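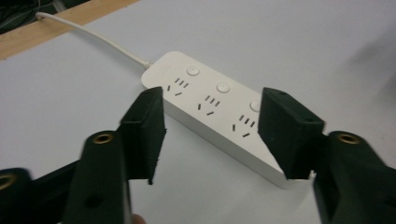 Electrics > Extension leads and adaptors > Leads with switches

Individually switched extension lead – do the buttons really save anything?

Posted by Jurine

I've been given a white extension lead with a little round button for each socket, and the person who gave it to me swears it will knock a visible amount off my electricity bill. I have my doubts. As far as I can tell it's a power strip with buttons on.

The sockets are the sort that take two kinds of plug, with three slanted slots at the top and a pair of splayed ones underneath. I live between two countries at the moment, so that part is handy, although none of my British plugs will go anywhere near it without an adaptor and I don't much like the idea of adaptors hanging off a lead.

What I want to know:

Do the buttons cut the power completely, or do they only turn off a light somewhere inside? I can't see a light on mine, so I have no way of checking.

Is it all right to leave it lying on the desk? The cable comes out of one end and there's a bit of a stiff collar where it joins, which I keep bending when I shove the lead back against the wall.

And can I run a kettle off it? There is a sticker underneath but half of it has rubbed away. I can make out a 700 and nothing after it. I'd have thought a kettle wants a good deal more than that.

I'm using it for a desk lamp, a laptop and a small printer. Please don't just tell me to buy a smart plug. I had one and it spent most of August forgetting what it was.

Posted by Dastus

Yes they save money, everyone knows standby is a killer. I switch everything off at night and my bill went down by 33 a month. Kettle will be fine as long as nothing else is on. Mine's a different make but they are all the same inside.

Posted by Hajar Cherkaoui

I'd ignore most of the reply before mine. Thirty-three a month from switching off things on standby? You'd need a houseful of very old televisions. I'd want to see the two bills side by side, and I'd want to know whether the heating was on for one of them.

To take your points in a different order, the kettle first. No. If you can't read the rating you have to treat it as unknown, and a kettle can easily draw 2,000 watts or more. Your 700 might be the watts, or it might be part of a model number, and I wouldn't guess. Kettles and heaters go straight into the wall. The "all the same inside" business is plain wrong. The thickness of the wire varies, and so does the quality of the contacts, and neither shows from the outside.

On the buttons, it depends how it's built. Some switches break both wires and some break only one. With a single break the appliance goes off, but if the plug can go in either way round, or the wall socket is wired the other way, the live side may still be connected. You can't tell by looking at the top. So treat the button as a convenience, and if you are going to open up the lamp or change the bulb, pull the plug out.

As for savings, a laptop charger with nothing on the end of it uses next to nothing. A printer may be a bit worse. Borrow a plug-in energy meter from somewhere and measure the printer for a day before you believe anybody, me included. I did this with 3 things on my own desk and the total was so small I went back to leaving them on.

The desk is fine as a place for it, provided you keep drinks away and don't cover it with papers. The collar is there to stop the cable being bent sharply at the end, so give it some slack before you push the lead back. If the sleeve ever splits or the end gets warm, throw the whole thing away. Don't tape it.

I also wouldn't use travel adaptors on it permanently. Some of the cheap ones drop the earth connection altogether. If your printer has a detachable mains cable, buy the right cable for those sockets and the adaptor goes away.

Posted by Tatach

Agree about the meter. Mine was 23 and it has sat in a drawer ever since, but it did settle the argument in our house. On the switches, I had a lead with buttons where one of them went slack after a year and you had to press it twice. Could be bad luck. I went back to a plain one and I unplug things by hand.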